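搜索 请输入关键词 搜索

Pleren居家衣物整理项目 进展报告(开放日专项)

报送:Zenditz资助管理处
报告人:Angus Maihi
项目协调:Daryna Horobets
最后更新:2019-12-13

一、本期情况

本期主要工作是筹备并举办了一次开放日。按照资助协议附件二的要求,项目在第二阶段结束前须安排一次对外演示,让护理机构、家属和同行看到系统在实际居室里的工作情况,并收集书面意见。开放日已于12月上旬在Kerslake试验公寓举行,为期一天。本报告说明准备过程、当天的安排、来访者的意见、出现的问题和下一步打算。算法方面的内容上期已经写过,这里只写有变动的部分。

开放日共接待来访者45人,分批进入,每批在居室内停留30分钟。来访者多数来自护理和康复机构,其次是家属代表,另外有几位做家电和家具的同行。Zenditz方面有两位同事到场,看了上午第一批和下午最后一批。

二、准备工作

场地。演示放在Kerslake试验公寓二楼的朝北居室。原计划使用一楼活动厅,地方大,站得下人,但活动厅里没有家具,衣架、暖气、柜子之间的距离和真实房间差别较大,机械臂在活动厅里能做到的动作到了居室里未必做得到。十一月底的进度会上决定改用居室,代价是每批人数要减少,批次增加,讲解人员比原来多安排了一位。

居室内的陈设基本保持平时试验的样子,没有为了好看另外布置。挂衣杆的位置向窗户一侧挪了一点,给来访者留出站立的地方。地面贴了黄色胶带,来访者站在胶带外。胶带的位置由Daryna Horobets和Kerslake的安全负责人一起确定,按手臂完全伸展时的范围再加一步的余量。

设备。双臂系统沿用上一阶段的配置,手臂由Wumosov提供,夹爪手指更换过一次。旧手指夹光滑面料时容易打滑,运动类上衣尤其明显,新手指表面的摩擦好一些,闭合力没有调高,调高以后衣领容易被拉变形。备用手指带了两副,开放日当天用掉一副。

急停按钮有两个,一个在操作台上,一个由讲解人员拿着。开放日前一天做了急停检查,两个按钮都能在规定时间内停住手臂。检查记录已交Kerslake存档,复印件随本报告一并寄出。

数据。开放日之前,Pleren项目累计完成挂衣类遥操作记录240组,其中短袖上衣最多,其次是衬衫和薄外套。裤子和裙子数量偏少,放到第三阶段补。每组记录从手臂接触衣物开始,到衣物挂好或操作员放弃为止。放弃的记录也保留,单独标注,不计入训练。

标注工作的进度比计划慢。截至报告日,已核对的抓取片段为1,079条,还有一部分没有核对完。慢的原因主要是衣领和肩部的标注标准中途改过一次。原标准只标“肩部”,没有区分接缝前后,两名标注人员的理解不一致,后来统一改为以肩缝为界,前面的一部分片段要返工。返工预计在一月内结束,不需要追加经费。

人员。当天现场有操作员两名、讲解人员两名、登记人员一名。操作员按批次轮换,一人连续操作不超过两批。

三、当天的安排

上午九点半开始登记,来访者先在一楼看一段短片,介绍项目的来由和安全要求,然后上二楼。短片是上期做的,字幕有两处错字,会后已经改正。

每批的流程相同。讲解人员先用几分钟说明挂衣杆前的工作范围和急停规则,再由操作员演示一次遥操作,之后切换到半自动模式,由系统提出抓取点,操作员确认后执行。最后留出时间提问。下午第一批因为提问较多,拖后了,第二批在楼下等候的时间偏长,登记人员在意见表上看到两条相关的抱怨。

演示任务定为整理挂在衣架上的短袖上衣,包括夹住肩部或侧边、把衣服拉开、调整衣服在衣架上的位置。之所以没有选从头挂一件衣服,是考虑到完整流程时间长,一批来访者的停留时间内只能看一次,中间如果失败,后面的人就什么都看不到。整理的动作短,可以重复,也比较能看出双臂配合上的问题。

演示用的衣服选了颜色鲜明的一件,站在后面的人也能看清面料怎么动。开放日前试过一件深灰色的,离得稍远就分不清肩部和袖子。衣架用木衣架,肩部宽,衣领不容易滑脱。塑料衣架和铁丝衣架在平时的记录里都有,开放日没有使用。

半自动模式只在部分批次完整做完。上午第二批时,系统连续给出的抓取点都落在袖口附近,操作员没有确认,改回遥操作。事后查看日志,那一段时间相机曝光偏高,衣服的亮处和背景的白色暖气分得不清楚。中午重新设置了曝光,下午没有再出现同样的情况。

下午第三批时,夹爪手指上的包覆层边缘翘起,挂住了面料,操作员停下手臂,松开后更换手指。更换用时不长,讲解人员利用这段时间回答提问。面料没有破损。翘边的手指已寄回Wumosov,请他们看一下是包覆方式的问题还是胶的问题,尚未收到答复。

全天没有使用急停,没有人员越过胶带,没有人员受伤。

四、来访者意见

意见表为一页纸,正面是选择项,背面留空白。选择项的统计随附件寄出,下面整理背面的书面意见和现场提问,按主题归并,措辞尽量保留原意。

关于速度。多位护理人员认为动作太慢,他们自己整理一件上衣只要几秒钟。也有护理人员说速度不是最要紧的,夜班时人手少,衣物可以留给机器慢慢做,只要中间不用人守着。目前系统离不开操作员,这一点讲解时已经说明,但仍有人离开时以为系统是全自动的。讲解词里关于遥操作的部分要提前,并且要说得更直白。

关于声音。两位家属问手臂运动时的声音在夜里会不会吵到人。项目此前没有测过噪声。下一阶段会在居室内测量,测量点放在枕头的高度。

关于衣物损伤。有人问针织衫和羊毛衫能不能夹。目前的记录里针织类数量很少,不能给出结论。一位做洗涤的来访者建议,除了看有没有破损,还要看反复夹持以后肩部会不会起毛、变形,并愿意提供淘汰的布草和制服给项目试用。已留下联系方式,由Daryna Horobets跟进。

关于占地。家属普遍觉得设备太大,家里放不下。护理机构的来访者对这一点提得少,他们更关心设备能不能从一个房间推到另一个房间,门槛怎么过。现在的底座过不了Kerslake公寓卫生间的门槛,从走廊进居室没有问题。

关于相机。有三份意见表问到相机录下的画面存放在哪里、谁能看到。开放日当天登记处张贴了说明,但字小,位置也偏,不少人没有看到。说明已重新排版,以后的活动会同时放在登记处和居室门口。家属最担心的是居室里有人换衣服时设备是否还开着,这个问题需要写进第三阶段的使用规程。

关于用途。有几位来访者建议先做毛巾、床单一类形状规整的东西,上衣以后再说。这个意见在立项时也讨论过。机构里的毛巾床单大多统一送洗、统一折叠,住户自己的上衣反而是护理人员每天要逐件处理的,所以项目仍按原计划做上衣。不过折叠和挂放的抓取有一部分相通,如果时间允许,第三阶段可以加做少量毛巾记录,看看现有模型能用到什么程度。

五、技术上的几点观察

挂衣杆的晃动比试验时明显。平时试验室里只有操作员,开放日有人走动,地板有轻微震动,衣服一直在小幅摆动。系统给出抓取点和手臂到达之间有时间差,衣服摆动时抓取点会偏。操作员能凭经验等衣服停下来再夹,半自动模式还不会等。已经在任务列表里加了一项,执行之前先判断衣服是否静止。

一侧夹持时衣服容易在衣架上歪。右手夹住肩部向外拉,左肩留在衣架上,衣服整体会拧过去。操作员习惯的做法是先把被拉的一侧稍微抬高,再往外送。这个动作在记录里出现得很多,但不同操作员抬高的幅度差别较大,模型学到的结果不稳定。准备让两名操作员按同一种做法补录一批,再作比较。

侧边的深色镶边对识别有影响。黄色和黑色交界的地方,系统有时把黑色部分当作背景,背景里又恰好有深色衣物,抓取点就落到了边缘以内或以外。换成纯色上衣时没有这个问题。是否要在标注里单独标出镶边,还没有定。

双臂配合方面,目前多数动作实际由一只手臂完成,另一只停在旁边。按照计划书,第二阶段应做到双臂同时夹持衣服两侧。现状没有达到,完成了单侧夹持和换手,双侧同时夹持只在少数记录中做成。主要困难是两只手臂靠近挂衣杆时容易互相挡住,相机也看不到另一侧。手臂安装位置已向外移了一次,下个月再试一次,如果仍然不行,会在下期报告里提出调整指标的申请。

六、经费和进度

开放日支出在预算内。增加一名讲解人员的费用从场地费的结余中支出,没有动用设备费。更换夹爪手指的费用按耗材列支。发票正在收集,Kerslake的场地发票要到月底才能开出,收到后随季度报表一起寄。

进度方面,开放日和意见收集已完成,遥操作记录数量达到计划,标注核对滞后,双臂同时夹持滞后。滞后的两项不影响第三阶段开始,但会影响第三阶段第一个节点的评测,请资助方知悉。

七、下一步

一月:完成标注返工,补录两名操作员统一做法的记录,测量居室噪声,收取Wumosov对手指翘边的答复。

二月:试验新的手臂安装位置,加入静止判断,开始针织类衣物的少量记录。

三月:内部评测。评测在同一间居室进行,挂衣杆、衣架和上衣与开放日相同,便于比较。如Zenditz希望派人参加,请提前告知Angus Maihi,居室能站的人不多。

另外有一件事请资助方答复。两家护理机构提出希望在他们那里也办一次演示。项目组认为可以考虑,但运输和安全检查都要另外花钱,协议里没有这一项。如果同意,项目组会在一月底之前报一个单独的预算。如果不同意,就邀请他们再来Kerslake看一次。

八、现场照片

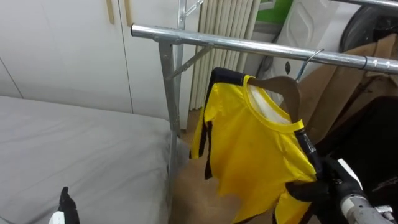
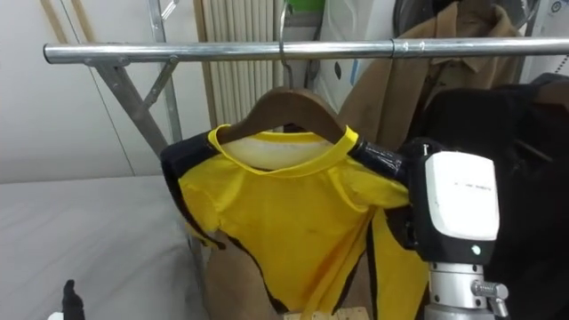
Kerslake试验公寓居室,夹爪夹持挂在木衣架上的黄色短袖上衣。

附件:意见表统计;急停检查记录复印件;登记表(仅寄资助方)。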